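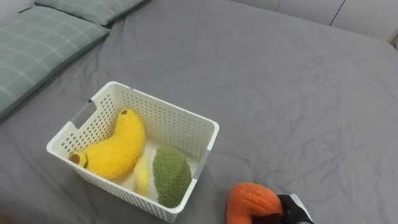 Aksoy resets its bedroom cell
2019-06-27

Aksoy has put its bedroom tidying cell back in service after replacing the finger pads on the gripper. The old pads had worn smooth and were letting soft toys slip. Technicians also tightened the wrist mount and ran 200 test grasps with plush toys and a plastic basket on the bed; 162 were clean on the first try, and the closing force was then raised a notch. The pads, made by Kiltard, will now be checked every eight days. A second arm is due in September.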